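Subject: Re: [floko-users] Index rebuild slow after moving spool to Zerkine volume

Leandro Nieto wrote:

> Since the spool moved to the Zerkine volume the nightly rebuild
> takes 122 minutes. It used to finish in 40. Same archive, same
> Floko version, nothing else changed. Is the volume too slow, or
> have I missed a setting?

The volume is probably fine. Floko writes one lock file per message during a rebuild, and on network storage each lock costs a round trip. Local disks hide this.

## Batch size

The default batch is 2 messages, left over from when the spool was always local. Put this in `floko.conf` and restart the indexer:

```
[index]
batch = 2000
lock_dir = /var/run/floko
```

The `lock_dir` line matters more than the batch. It must point at local storage, and the indexer user must be able to write there. If it can't, Floko falls back to the spool directory and logs nothing at the normal level.

## Attachments

Check whether previews are switched on. Our archive at Soler is heavy with image attachments, and every rebuild was making the previews again from scratch. Setting `preview = keep` stopped that. Old previews stay valid as long as the message ID is unchanged.

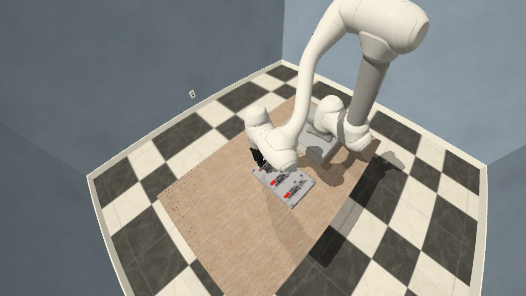 ## Mount options

We mount with `noatime`. Leave `sync` off for the spool - it is safe to lose a half-written index, as the next run discards it anyway. Don't do the same for the mail store itself.

If it is still slow after all that, run one rebuild with `--trace-locks` and post the last page of output. Please also say which Grelteo release you have in front of it, as the older ones hold the spool open during delivery.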